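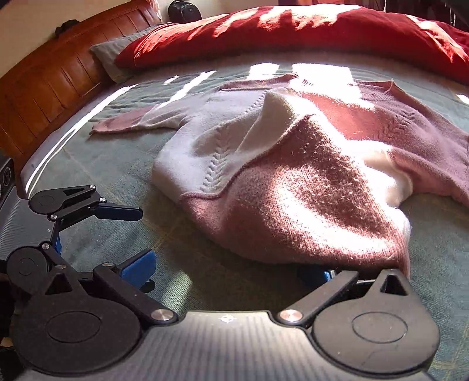 Washing a hand-knit wool sweater, machine or sink?

toma_knits
I have a wool pullover my aunt made. The label on the yarn said hand wash only but my washer has a wool setting at 70 minutes, cold, low spin. Has anyone used a wool setting on something hand knit? I would like to stop doing this in the sink every September.

Seidu Korletey
I have used mine for four winters. Mesh bag, one sweater per load, wool wash and no softener. Nothing has felted. Check that the drum doesn't keep tumbling back and forth the whole time. Some machines do on that setting and some just soak and turn a little.

brukomance
I would not. Felting comes from rubbing plus a change in temperature, and you don't control either one once the door locks. I lost a cardigan on a "delicates" setting. It came out two sizes down and as thick as a potholder. The sink takes me 20 minutes and most of that is soaking.

Seidu Korletey
Delicates and wool are different settings on most machines. Delicates on mine runs warmer and spins a lot faster.

brukomance
Maybe so. The manual for mine didn't say what temperature either one used. I'm not betting a gift on it.

Kofi Bonsu
Depends on the yarn more than the machine. If it's superwash it will be fine either way, but superwash grows when it's wet, so it needs to be laid out and pushed back to size. If it's untreated wool, hand wash. Do you still have the ball band?

toma_knits
No, just remember the hand wash symbol. She bought it at the shop in Donbridge that closed.

Kofi Bonsu
Then knit or beg a swatch of the leftover yarn and run that through first. If she has none left, treat it as untreated.

sustton_1158
Whatever you do, measure it before it goes in. Chest, length to shoulder, sleeve from the underarm. Write it down. When it dries you pat it out to those numbers. I skipped this for years and wondered why my sleeves kept getting longer.

Seidu Korletey
Agree with that. Also roll it in a towel and step on the roll. Don't wring it.

brukomance
A machine spin alone is OK with me, for what it's worth. No water going in, no agitation. I wash by hand and then spin in a pillowcase for 2 minutes. Dries overnight instead of three days.

Kofi Bonsu
How fast is the spin? I wouldn't go over 600.

brukomance
400. It goes up to 1200 but I have never needed that for knits.

toma_knits
Thanks all. I asked my aunt and she has half a ball left, so I'll do a swatch in the machine and go from there. If it shrinks I'm back at the sink with the pillowcase spin.

sustton_1158
Measure the swatch too.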